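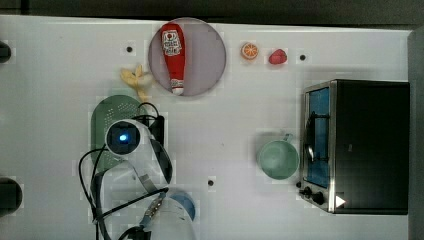 ## Re: Play kitchen set, what to keep

On the Ullbridge list, earlier this month:

> We have a play kitchen set to pass on before July. Toaster oven, food, dishes. Is it worth sorting first, or should we send the whole box? Also, does the colander belong with it?

Sort it first. I went through ours with the Lerko sheet, which has 30 lines, and 7 of them are for things we never had. Cross those off or the next group will go looking for them.

Keep the ketchup bottle, the peeled banana, the orange slice and the strawberry together. We bag food apart from dishes. The round plate goes flat at the bottom of the box, with the toaster oven beside it.

The green colander stays in. It isn't on the Lerko sheet, but the kids at Brodar used it more than anything else, mostly as a fruit bowl.

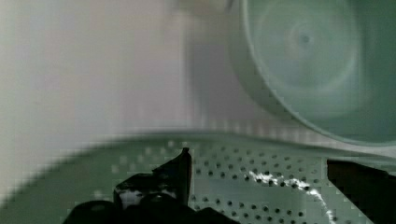
I store smaller pieces inside it to save space. Wipe the holes with a dry brush before you pack, as crumbs collect there.

Wiegand can take 3 boxes, and we have 4, so one will have to wait. If yours is small, tell me by noon and I'll try to combine them. Tape the lid on both sides. The last one came open in the van.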